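Plomine Water Flosser Review

My hygienist wanted me to clean between my back teeth every day, and string floss never got there. I bought the Plomine.

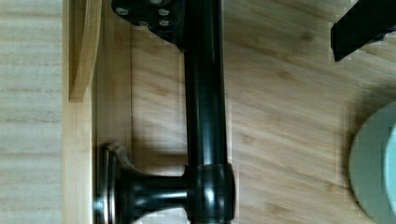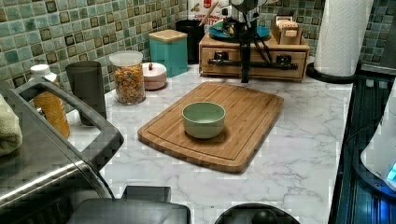

The tank holds 200 ml, enough for one pass if you move along. It has 5 pressure settings. I stay on two – anything higher made my gums sore the first week. A charge lasts me most of March. The tip swivels too easily, and at $80 it should come with a travel case.

Adalberto Toledo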